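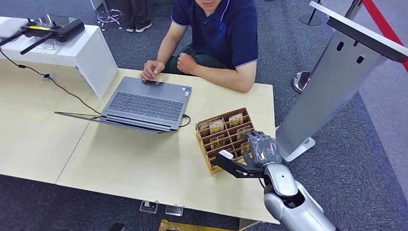
A man with his hand on a laptop at the table.

How to Run a Net Stroke Play Day for Your Golf League

4 July 2013

These steps are for a one-day net stroke play event on a single 18-hole course. They assume every player already has a course handicap. The numbers come from our own league day at Gindwood, which plays to 6,100 yards from the middle tees.

Before the day

Close entries a week ahead. Ask the pro shop for the stroke index of each hole and check it against the printed scorecard. The two don't always match after a course has been changed. Gindwood swapped its 4th and 13th in December and the old cards were still in the box the next spring.

Set up a sheet with one row per player. You need these columns: name, course handicap, front nine, back nine, gross, net. Any spreadsheet will do. We used Zukix for two seasons and then went back to a plain file because it was quicker to fix mistakes in.

Make the groups. Put one player who knows the rules in each group if you can. Leave ten minutes between tee times. Eight is enough for fast groups, but the par 3 at the 6th backs up.

Handing out cards

Write the player's name, handicap and tee time on each card. Players in a group swap cards, so that each one keeps somebody else's score. The marker writes down the gross score for every hole. Markers should not work out net scores on the course.

Checking the cards

When a group finishes, have the player and the marker compare scores hole by hole. Both sign. Once the card is handed in, no hole score can be changed.

Add the front nine and the back nine separately, then add the two together. Do it again from the bottom up. Most errors are in the back nine total.

Working out the net score

Subtract the full course handicap from the gross score. A player who shoots 100 with a handicap of 22 has a net 78. A plus handicap is added to the gross score.

Breaking ties

Compare the net scores on the back nine, using half the handicap. If those are equal, use the last 6 holes with a third of the handicap, then the last three with a sixth. Post this method on the first tee before play starts.

Season points

If the day counts toward a season table, enter the points the same evening. The Kourkoulas Cup and the Drorkex Plate use the same table in our league, with a separate column for each. Last year's winning total was 1,648 and second place had 964.

Keep the signed cards until the end of the season.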